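27 Feb 2018
Workshop notebook, Drirnham – glaze bench

Third go at the Kenitz white. Opened the kiln at half eight, which was too early, and I knew it was too early, and I did it anyway with the good gloves on. Top shelf fine. Middle shelf fine if you like pinholes. Bottom shelf has gone the colour of weak tea again and I am beginning to take it personally.

Batch numbers before I lose the scrap of paper: dry weight 2,292 g, water 1,329 g. That's thinner than last time. Last time it went on like yoghurt and crawled off every rim it met. This time it poured nicely, sat nicely, looked lovely raw. I have learned to distrust a glaze that looks lovely raw.

Sieved it twice. The second pass left a spoonful of grit which I rubbed through with the back of the brush instead of throwing out, so if there are specks in the white, that's me. Whoever borrowed the fine sieve and put it back with slip dried in the mesh – soak it, please, don't scrape it. It has a dent now.

Pinholes. Three theories, in the order I thought of them:

Bisque too low. The Maline body wants to go higher than we've been taking it, and everything still in it has to come out through the glaze like guests leaving a party through the one window. I've been stopping early to save on electric. False economy, probably, given that I've now fired the same white three times.

Dust. I wiped the bowls but not the insides of the tall cups, my hand being the size it is. The tall cups are worse than the bowls. Draw your own conclusions, I've drawn mine.

Cooling too fast. See above re half eight.

Can't test all of these in one firing without muddling them, though I did spend most of a tea break trying to work out how. Will do the bisque first. Half the Maline tiles at the old temperature, half higher, same bucket of white, all wiped, all on the middle shelf where the results have at least been consistently bad.

The Mạch celadon came out beautifully, for the record, on every piece, including the test cup I dropped in the bucket and fished out with a coat hanger. No effort made with it at all. Same kiln, same shelf, next to the white. I've stopped trying to find the moral in this.
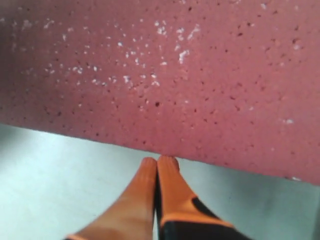 Back to the tea-coloured shelf. I had blamed the clay, then the bucket, and now I think it's just cold down there. The cone on the bottom shelf had barely bent, where the top one was lying flat with its nose on the shelf. So the white isn't brown so much as unfinished. Will put the bottom load on taller props and leave a gap near the door, and stop packing it as if we were moving house.

Shelves need a fresh coat of wash as well. Two of them have glaze drips I could lose a toenail on. I ground the worst one back this afternoon and got most of it off, along with a bit of shelf.

Stock: 332 g of tin oxide left in the jar. Enough for one more proper batch if I'm careful and none if I'm not. Order more before the end of the week, and get the small tub of wax while at it, the old one has a moth in it.

Next firing when the tiles are dry. Kiln stays shut until it's properly cool. I've written that on the lid in chalk, for my own benefit, in large letters.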